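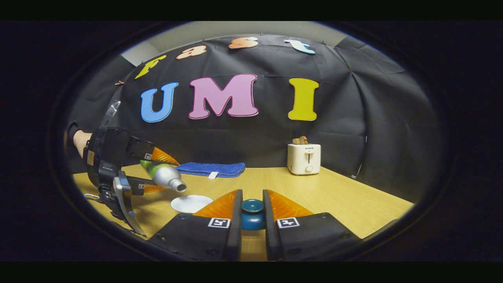 청각장애 손님이 자주 오시는 가게인데 주문받는 방식을 어떻게 바꾸면 좋을까요

생활 도움 게시판 > 이웃과 배려
조회 268 답변 3

늦은기차

동네에서 Elletti라는 작은 샌드위치 가게를 하고 있습니다. 좌석은 12석이고 평일 낮에는 저 혼자, 주말에는 아르바이트 한 명과 같이 일합니다.

두어 달 전부터 근처 Huamán 공방에 다니시는 분들이 점심에 들르시는데, 그중 몇 분이 청각장애가 있으십니다. 처음에는 메뉴판을 손가락으로 짚어 주셔서 큰 문제 없이 주문을 받았습니다. 그런데 저희 가게가 빵 종류, 채소 빼기, 소스, 데우기 여부를 하나씩 여쭤보는 방식이라 뒤로 갈수록 엇갈리는 일이 생깁니다. 지난 일요일에는 양파를 빼 달라고 하신 걸 제가 양파만 넣어 달라는 뜻으로 받아들여서 다시 만들어 드렸습니다. 손님은 괜찮다고 손짓하셨는데 점심시간이 짧으신 분이라 마음이 계속 쓰입니다.

휴대폰에 Wurard라는 음성 자막 앱을 깔아서 계산대에 세워 둬 봤습니다. 조용할 때는 제 말이 글자로 잘 나오는데 그릴 환풍기를 켜면 엉뚱한 문장이 나옵니다. 그리고 제 말만 글자로 바뀌지, 손님이 저에게 하실 말은 결국 따로 적으셔야 합니다.

궁금한 건 이렇습니다.

첫째, 주문서를 종이로 만들어 두면 불편해하실까요? 따로 취급받는다고 느끼실까 봐 걱정됩니다.
둘째, 진동벨이 없는데 음식이 나왔을 때는 어떻게 알려 드리는 게 좋을까요? 지금은 제가 자리까지 갖다 드리는데 바쁠 때는 계산대를 비우기가 어렵습니다.
셋째, 수어를 조금이라도 배우고 싶은데 무엇부터 배워야 가게에서 쓸 수 있을까요?

비용은 많이 쓰기 어렵습니다. 직접 겪어 보신 분이나 비슷한 가게 하시는 분들 의견 부탁드립니다.

답변 3개

보리밭옆집

저는 보청기를 끼고 구화와 필담을 섞어 쓰는 사람입니다. 수어는 잘 못합니다. 이 말씀부터 드리는 이유는, 귀가 안 들린다고 다 수어를 쓰지는 않기 때문입니다. 반대로 수어가 첫 언어라서 긴 한국어 문장을 읽는 게 번거로운 분도 계십니다. 그러니 손님들께 어떤 방법이 편하신지 한 번 물어보시는 게 먼저입니다. 쪽지에 "주문하실 때 어떤 방법이 편하세요?"라고 적고 아래에 필담, 수어, 입 모양, 손가락으로 고르기를 써 두시면 짚어서 답하실 수 있습니다.

종이 주문서는 저라면 반갑습니다. 다만 모든 손님이 쓰는 주문서로 만드세요. 계산대 옆에 꽂아 두고 누구든 체크해서 내게 하면 따로 취급받는 느낌이 없습니다. 제가 다니는 국숫집이 그렇게 하는데 저 말고 다른 손님들도 그냥 그걸로 주문합니다.

주문서를 만들 때 몇 가지만 적겠습니다.

1. 넣을 것과 뺄 것을 한 칸에 섞지 마세요. 재료마다 "넣음"과 "뺌" 칸을 나란히 두면 양파 같은 일이 줄어듭니다. 기본값이 "넣음"이면 그것도 위에 적어 두세요.

2. 문장을 짧게 하세요. "데워 드릴까요, 아니면 그대로 드릴까요"보다 "데움 / 안 데움"이 빠릅니다.

3. 맨 아래에 빈 줄을 두세요. 알레르기나 반으로 잘라 달라는 부탁을 적을 자리가 필요합니다.

4. 품절된 재료는 주문서에서 미리 줄을 그어 두세요. 다 고르고 나서 없다는 말을 듣는 게 제일 번거롭습니다. 들리는 손님이면 뒤에서 한마디로 끝날 일이 저희는 다시 적고 다시 보여 주고 해야 합니다.

5. 다 받은 뒤에는 주문서를 손님 쪽으로 돌려놓고 같이 확인하세요. 고개만 끄덕이고 돌아서면 맞게 전달됐는지 알 수가 없습니다.

말씀하실 때는 마스크를 쓰지 않는 상황이라면 얼굴을 손님 쪽으로 두고 평소 속도로 말하시면 됩니다. 입을 크게 벌리거나 한 글자씩 끊으면 오히려 읽기 어렵습니다. 소리를 지르실 필요도 없습니다. 빵을 자르면서 뒤돌아 하시는 말씀은 전혀 못 알아듣습니다.

자막 앱은 휴대폰 위치를 바꿔 보세요. 환풍기 쪽을 등지고 말하는 사람 입 가까이에 마이크가 오면 조금 나아집니다. 그래도 금액이나 재료 이름은 틀리게 나올 수 있으니 숫자는 계산기 화면을 보여 드리는 편이 낫습니다.
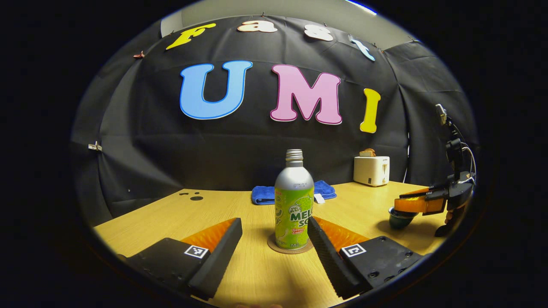 골목끝분식

저도 가게 합니다. 진동벨 중고로 사세요. 저는 Bolus 벨 세트를 폐업하는 집에서 넘겨받아 씁니다. 진동이 되는지 꼭 확인하시고요. 불빛만 나오는 건 다른 데 보고 계시면 모릅니다.

벨 살 돈이 아까우면 번호판 쓰세요. 주문할 때 번호판 드리고 계산대 위에 같은 번호 걸어 놓으면 됩니다. 계산대가 보이는 자리로 안내해 드리고요. 손님이 벽 보고 앉아 계시면 소용없습니다.

종이 주문서는 저도 해 봤는데 볼펜이 자꾸 없어집니다. 끈으로 묶어 두세요.

수어는 잘 모르겠습니다. 저는 인사만 합니다.

창가의모과

지역 수어 교실에서 기초반을 마치고 지금 중급반을 듣고 있습니다. 농인은 아니고 배우는 입장이니 틀린 부분이 있으면 다른 분이 고쳐 주세요.

세 번째 질문에 답을 드리면, 가게에서 쓰실 거라면 아래 순서로 배우시는 걸 권합니다.

인사와 감사, 사과
숫자 1부터 20까지, 그다음에 백과 천
"있다", "없다", "기다리다", "끝"
빵, 양파, 치즈처럼 매일 나오는 재료
"포장"과 "먹고 가다"
"다시 한 번"과 "천천히"

마지막 두 가지가 의외로 제일 많이 쓰입니다. 배운 걸 써 보면 상대방이 수어를 잘하는 줄 알고 빠르게 말씀하시는데 그때 못 알아들었다고 말할 수 있어야 합니다. 알아들은 척하고 넘기면 주문이 또 엇갈립니다.

재료 이름은 지역이나 나이에 따라 다르게 쓰시는 경우가 있습니다. 영상만 보고 외우셨다면 손님께 "이거 맞나요?" 하고 한번 여쭤보세요. 바쁜 점심시간 말고 한가하실 때가 좋겠습니다. 가르쳐 주시는 걸 좋아하는 분도 있고 밥만 조용히 드시고 싶은 분도 있으니 분위기는 봐 가면서 하시고요.

손동작만 외우지 마시고 표정도 같이 보세요. 물어보는 문장은 눈썹이나 고개의 움직임으로 구분되는 경우가 많습니다. 저는 기초반 때 무표정으로 손만 움직여서 질문인지 아닌지 모르겠다는 말을 여러 번 들었습니다.

손님을 부르실 때는 시야 안에서 손을 가볍게 흔들거나 탁자를 살짝 두드리시면 됩니다. 뒤에서 갑자기 어깨를 잡으면 놀라십니다. 주말에 일하는 아르바이트분께도 이 부분은 꼭 전해 주세요.

수강료는 교실마다 다릅니다. 무료로 여는 곳도 있으니 사시는 곳 구청이나 복지관에 전화해 보세요. 5월에 새 반이 열리는 곳도 있습니다.

늦은기차 (글쓴이)

답변 감사합니다. 주문서는 모든 손님용으로 만들기로 하고 어제 초안을 뽑았습니다. "넣음"과 "뺌" 칸을 나눴고 기본으로 들어가는 재료는 맨 위에 적었습니다. 한 장에 다 넣으려니 글씨가 작아져서 소스 칸은 뒷면으로 보낼지 고민 중입니다.

벨은 중고를 알아보는 중이고 그 전까지는 번호판을 쓰겠습니다. 계산대가 안 보이는 자리가 두 개 있어서 의자 방향을 돌려놨습니다. 수어 교실은 저녁반이 있는지 복지관에 문의해 두었습니다.

보리밭옆집

소스는 뒷면에 두지 마세요. 뒤집어 보지 않고 내는 분이 많습니다. 차라리 종이를 길게 쓰세요.

이 글이 도움이 되었나요? 예 58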